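Search this site Go

Looking after the coffee cell: gripper pads, wrist camera and the weekly reset

I inherited our two-arm coffee cell from Sơn Mạc, who built it and then moved over to the Caline project, and for the first month I mostly just hoped it would keep going. It did not! So these are my notes on keeping it in shape, written for whoever gets it after me (hi, Nhi Lại, probably you).

Start with the pads. Each finger is a wide flat paddle, and the beige pads are what you want to look at first. Park the arm, hit the stop, and wipe them with a damp cloth. No alcohol, it makes ours go shiny and then glasses slide. I swap the pads every 200 cycles, and if a corner has lifted I swap early. Press the new one down hard for a slow count of 5 and leave it alone for an hour.

Next, bring the arm back up and jog it to the approach pose in front of the machine. Open the wrist camera view on the laptop and keep it open, you'll need it for the next bit.

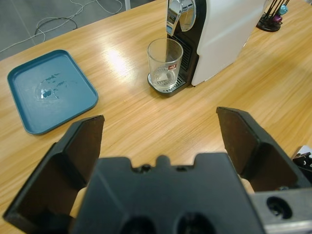
Wrist camera view at the approach pose, glass on the drip tray.

What you're after is a view with both fingers in it and the whole glass between you and the machine. If one finger has crept out of view, the camera bracket has slipped, so loosen its screws half a turn, nudge it, and tighten again. Please don't fix it in software. I did that once and spent an entire afternoon chasing my own offset (Sơn still brings it up).

Glare is the other thing. The tabletop is glossy and it throws the ceiling light straight back into the lens, and when the patch gets close to the glass our detector, the Hovow one, starts guessing. I turn the exposure down 3 steps and that usually settles it.

Then check the fixed things. Push on each arm's base plate with the heel of your hand. Any movement at all, stop and retorque the bolts before you do anything else. Same for the little bracket on the front of the table, which loves to work loose. 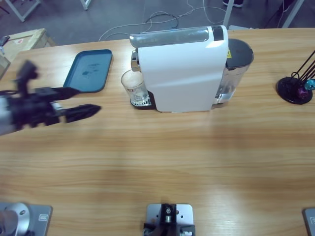
Once the bases are solid, run a pass at quarter speed with no capsule loaded and keep your hand near the stop. I watch the fingertip height against the bottom of the coffee machine, because a low finger will catch the blue tray and drag it along. If the tray has shifted, put it back at its slight angle and reteach the tray point. Wipe it out while you're there, water collects in the bottom.

Last, log the cycle count. At 2,000 I do the full service with the fingers off, and that one has its own page.

Contact | © Sillitz Workshop Notes | Back to top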